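Sort your craft drawer in 30 minutes

I love this job! Pull everything out, wipe the drawer, and group things by what you do with them – gluing, cutting, drawing.
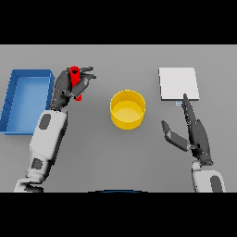
Dried-out markers go first, so test each one on scrap paper. Then give every group its own home. An open-topped tray like the blue one is my favorite, because you can drop things in without fiddling with a lid (and little kids can too!).

Put the stuff you grab daily at the front.

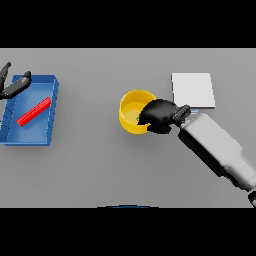

Glue sticks go in cap up, scissors point down. Leave a bit of space in each section – you will buy more washi tape, I promise. Do a quick tidy again in July, before the school supplies come home.

Corina Prantl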